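Sundum Assembly — shift meeting, Wednesday, 2 p.m., break room

1. Patch testing. The Trultex cell is down to take over cable plugging from the test bench in June. The bench crew asked what the bench crew will be doing in June. Management said "higher-value work." Asked to name some, management said a list was coming.

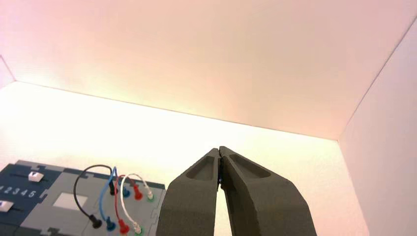

2. Training. Two people per shift will learn to clear faults and restart the cell. The pay grade for this is under review, as it was in the last 3 sets of minutes. Agreed that no one clears faults until it is settled.

3. Targets. The Gavard order stays at 200 units a day by hand. The figure of 2,000 on the poster was a typo — poster to come down.

4. Stools. The bench stools will not be removed. People still sit.

Any other business: the list, again. Closed at 2:40.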